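Rumeck prices a kitchen robot, one finger at a time

Rumeck has asked for $3,627 to equip its test kitchen in December.

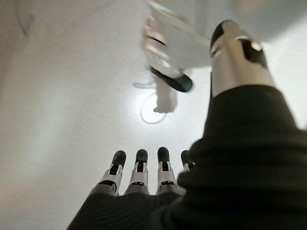 What the money buys

Spare fingertips come first, at $202 a set. The dishwasher gets nothing. 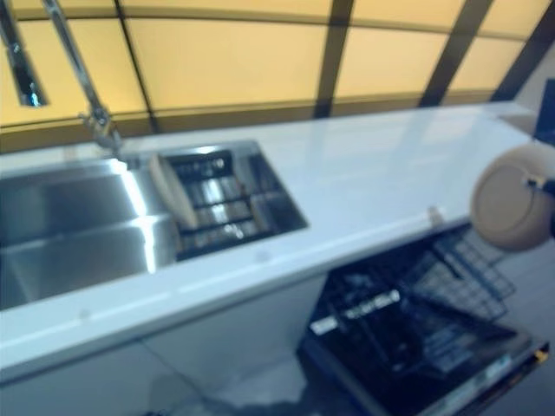 Who signs off?
Duarte Magalhães, on Wednesday.

Sleeves are budgeted separately, under clothing,

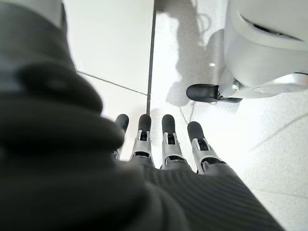

and a request for 100 spares was trimmed to whatever fits in the drawer.
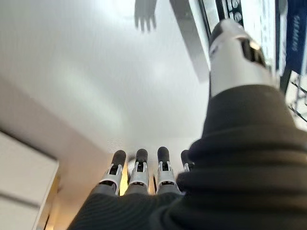

Robotic hand, fingers up, at Rumeck's test kitchen.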